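I said in December I'd write up how I cleaned and resealed the grout in our kitchen, so this is that. Long one. I'm not a tile person, I just had a floor and a counter that had both gone blotchy and a quote I didn't want to pay.

The quote was from Harneo and it was for 242 dollars, labor only, sealer extra. Fair price. I still wanted to try it myself first, and I figured if I made a mess of it they could come and fix the mess.

First thing to know is what kind of grout you have. Ours is sanded cement grout, so it soaks things up. If you have epoxy grout you don't need to seal it at all, and most sealers will just sit on top and go gummy. The water drop test works fine. Put a drop on the line, wait a few minutes. If the grout goes darker, it's taking in water.

Mine went dark in seconds, everywhere except behind the fridge.

Dark grout has its own problem. Everyone says it hides dirt and that's true for coffee. It does not hide soap film, hard water or flour. You get a pale haze on the lines and the whole counter looks dusty no matter how much you wipe it.

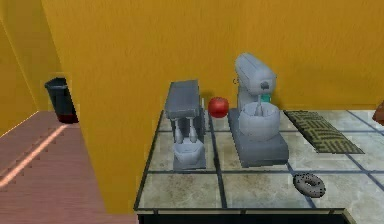

Kerero: did the same job last spring and vinegar took the haze off mine in one go, is there a reason you wouldn't just use that?

Two reasons. Vinegar eats at cement grout a little every time, and if your tile is real marble or limestone it will etch the face and you can't wipe that off. You may get away with it once on porcelain. I wouldn't make it a habit.

What I used was a pH neutral cleaner, the Bratum concentrate, mixed weaker than the label says for the first pass. Then a second pass at full strength on the bad spots. A stiff nylon brush, never wire. Wire leaves little metal marks on the tile and they look like pencil.

Let the cleaner sit 15 minutes before you scrub. I skipped this on the first section and worked twice as hard for a worse result. Keep it wet while it sits. If it dries on the tile you have to do it again just to get the cleaner off.

Rinse more than you think. I changed the bucket 37 times over the whole job, floor and counter together. I kept a tally on the back of an envelope, mostly out of spite. Dirty rinse water settles into the low spots, meaning the grout, so you're putting back what you took out.

A shop vac helps a lot here. Scrub, vacuum up the slurry, rinse, vacuum again. If you don't have one, use old towels and change them often.

Someone asked about steam. I borrowed a steamer and tried it on one corner. It cleaned well. It also loosened a bit of grout that was already cracked, so I stopped. If your grout is sound it's probably fine.

Repairs come next, before any sealer. I had a crack running along the joint where the counter meets the wall. Don't put grout back in that joint. It's a change of plane, the two surfaces move a little, and it will crack again by next winter. Cut it out and use color-matched caulk. Sanded caulk if you want the texture to match.

Matching the color took me longer than the repair. Charcoal from one brand is black from another and almost blue from a third. Buy the small tube, put a bit on a scrap of cardboard, and let it dry all the way. It changes a lot as it dries.

Now the waiting. Grout has to be dry right through before you seal it or you trap the damp and get white bloom coming up later. I gave it 2 full days with a fan going and the door to the hall open. We ate a lot of sandwiches.

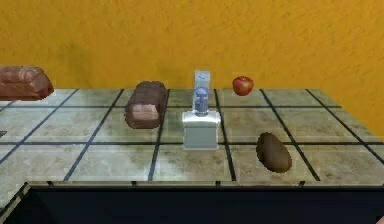 For the sealer I went with a penetrating one, water based. There's a surface kind too that leaves a film. The film kind looks great for a few months and then it wears off in the places you use most, and you have to strip it before you can redo it.

Apply it with a small foam brush, the one-inch kind. The roller bottles look handy but mine flooded the line and dripped. Do a short stretch, wait five minutes, wipe whatever is still sitting on the tile. Don't leave it on the tile. It dries to a smear and you'll be out there with a scrub pad for an hour — ask me how I know.

Two coats. The second one goes on a few hours after the first. You'll use much less of it.

Then keep everything dry overnight at least. The bottle says longer for full cure, so no soaking, no mopping, and dish towels under anything wet until then.

Cost, for the people asking in my messages: cleaner, brush, two foam brushes, caulk and sealer came to well under half of the quote. It also ate most of a week of evenings. If your evenings are worth more than mine, call somebody.

Upkeep is dull. Neutral cleaner, dry it after. I do the water drop test every few months next to the sink and in front of the stove. When the drop starts soaking in there I'll reseal those spots and leave the rest alone.

Next project is the bathroom at the Rao Street place, where the grout is white and 20 years of tenants have been at it with bleach. I'll start a new thread for that one.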